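Signal timing on arterial roads: speaker notes
Roswitha Bühler, October 5, 2024

Slide 1. Scope
Fixed-time and actuated control on urban arterials. Leave adaptive systems for the questions. State early that all figures come from the Fulari corridor study and that the corridor has 12 signalized intersections.

Slide 2. Terms
Cycle length: time for one full sequence of phases. Split: the share of the cycle given to a phase. Offset: the start of green relative to a reference point. Most of the audience will know cycle and split. Spend the time on offset.

Slide 3. Saturation flow
Queue discharge is slow for the first few vehicles and then settles to a steady headway. The loss at the start of green is paid once per phase, so short cycles pay it more often. Long cycles pay it less often but build longer queues on the side streets. Draw the delay curve on the board — the flat part near the minimum matters more than the minimum itself.

Slide 4. Lane use
Detectors report by lane. Averages across an approach hide uneven loading, and the longest lane queue sets the green time that is needed. Check the lane counts before changing any split.

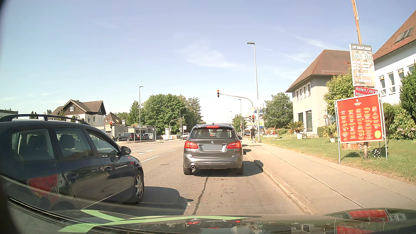
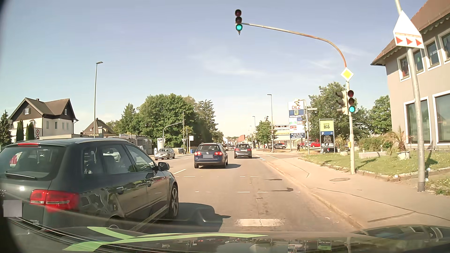

Adjacent lanes on the same approach are counted separately.

Slide 5. The August counts
Peak-hour volume at the Gasser Street stop line was 849 vehicles. The old plan had been built on a lower figure and had not been revised after the Dollico retail park opened. Point to the left-turn column. The turn bay overflowed into the through lane, and the through split then looked too short when the real fault was bay length.

Slide 6. Retiming
Cycle length was set at 73 seconds for the off-peak plan. Offsets were recalculated in the outbound direction first, then adjusted inbound. Pedestrian clearance was held fixed at every crossing. Do not give percentage savings here; the after study is not finished.

Slide 7. Controller settings
The Keltik cabinets store offsets from the start of main street green. The older units use the end of green. Two plans were loaded with the wrong reference and had to be reissued. Read the reference field aloud from the sample sheet.

Slide 8. Questions
Likely topics: bus priority, flashing operation at night, detector failure. For detector failure, the fallback is maximum recall on the affected phase. Backup slides 9 to 11 cover the count method.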